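Forum technique Clevden – Manipulation et préhension
Sujet : perte de serrage à deux pinces, incident n° 3077

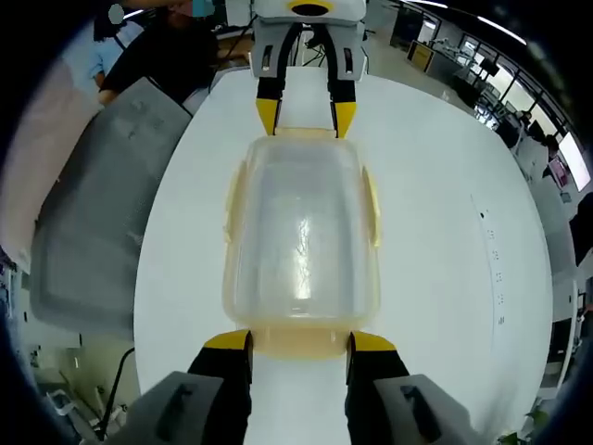
Boîte transparente à clips, une pince à chaque extrémité.

garkeck_methodes
Nous signalons un défaut survenu en août 2026 au poste Ledesma. Une des deux pinces s'est ouverte sans commande pendant le levage d'une boîte. Le journal indique le code 16. Aucun blessé. Le poste est consigné.

atelier_proltley
Le code 16 correspond chez nous à une perte de retour de position. Nous recommandons le contrôle du connecteur avant toute remise en service.

secu_ligne3
Nous ne partageons pas cette lecture. Des doigts placés aux deux bouts d'un couvercle lisse peuvent glisser, et le contrôleur interprète alors la fermeture comme une course à vide.

garkeck_methodes
Le journal montre l'ouverture avant la chute de l'effort. Le glissement seul ne l'explique pas.

secu_ligne3
Dont acte. Nous maintenons toutefois la demande d'un essai à vide, personnel hors zone.

atelier_proltley
Favorable à l'essai. Merci de joindre le relevé du cycle 1168.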